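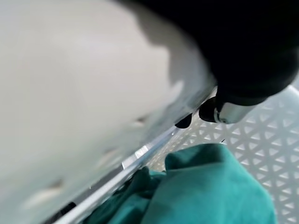
Recording basket-and-cloth demos without losing a whole afternoon

June 21, 2022

I've been meaning to write this up since our first proper batch on the Kirken arm, because I made every mistake going and you may as well skip a few of them. The job sounds dull: the arm works over a plastic basket with a cloth in it, a person steers, and we save the lot so the model can learn from it. Simple enough! Then you sit down with 163 recordings and find a good chunk of them are no use.

What you need

An arm you can steer by hand (ours is run through a little program called Drandulance, but anything that logs joint positions and video together will do), a wrist camera, a basket and a few soft cloths. I like a basket with holes in the sides and a cloth in a strong colour. Teal against white is lovely to work with — you can find the folds at a glance when you're checking clips later.

Step 1: Set the start pose

Park the arm in the same place before every go. I mark the table with tape for the basket and then shift it a little on purpose between recordings, a thumb's width or so. If the basket never moves, the model just learns that one spot.

Step 2: Mess up the cloth

Drop it in, don't place it. A tidy fold gives you the same grasp over and over. You want peaks, flat bits, corners tucked down by the rim, all of it. I pick the cloth up and drop it again before each recording, and every 16 recordings I swap it for another one.

Step 3: Steer slowly near the rim

The rim is where my early clips went wrong. Come in from above, pause, then lower the fingers towards a raised fold. Keep an eye on the wrist view while you do it. Anything pale and close to the lens will turn into a big soft blur and eat up half the picture, and that's fine for a moment, but you still want the cloth in view as you go for it. If you've lost sight of it, back off and come in again. I keep those second tries in the set, by the way. They're good examples of putting a mistake right.

Step 4: Label straight away

I use 2 labels, "keep" and "check", and I press one before the arm goes home. Don't leave it until the evening. I did that once with 46 clips from the Mekonnen bench and ended up watching every single one twice.

Step 5: Look at a handful before you carry on

After the first few, stop and play them back at full speed. Check that the video and the arm log line up (close the fingers in the air at the start of a clip and it's easy to spot a lag). Then get a cup of tea and do the rest.

Next up is the Muselska basket, which is deeper and has a much narrower top. I'm hoping to have that set done by September, and I'll put the settings file up with it.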